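### 3.2 Seasonal demand and the length of stay

The guesthouses of Pitton and Britcombe lie on the same road and share the same lake shore, but their booking patterns are different. In Pitton most guests stay for a single night on the way to the coast. In Britcombe the usual visit is longer, and many hosts ask for a minimum of 2 nights in July. We collected the booking books of 11 houses, which gave 1,492 stays after we removed canceled reservations and visits by relatives of the hosts.

We counted a stay as one booking by one party, also when the party took several rooms. This choice follows the earlier work of Liepiņa and Juška on farm lodgings near Grīnberga, and it makes our results easier to compare with theirs. It has one weakness. A wedding group which fills the whole house has the same weight as a single cyclist, and for small houses this can change the picture of a whole month.

Hosts in both villages described the early summer as the most difficult period to plan. Guests book late in that season, and they decide by the weather forecast. One host in Britcombe keeps a room free until the evening for walkers who come down from the ridge path, and she told us that she rarely regrets it. Another host stopped this practice after the bus from Pondville was moved to an earlier hour.

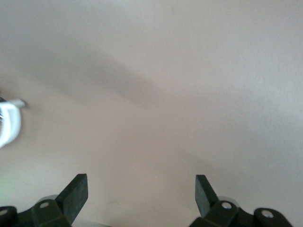 **Figure 2.** Pale beige-gray surface with a diffuse darker shadow band.

The change of the bus timetable deserves more attention than we gave it in the first round of interviews. Before the change, a visitor could leave Pondville after lunch and reach Britcombe in time for dinner. Now the last suitable bus leaves in the morning, and the visitors without a car must either come early or choose Pitton, where the train also stops. Of the 11 hosts, 8 mentioned the bus without being asked about it. Gudeta and Ekwueme report a similar effect for island ferries, although in their study the guests changed the day of arrival and kept the place.

Breakfast was the other subject to which the hosts returned often. In Pitton it is served early and is mostly cold. In Britcombe it is a longer meal, and several hosts use it to suggest walks, boat trips and the small cheese market behind the church. We do not claim that a longer breakfast leads to a longer stay. The houses with the longer breakfast are also the more expensive ones, and their guests may have planned to stay longer from the beginning. Our data cannot separate these two explanations, and we come back to this problem in Section 5.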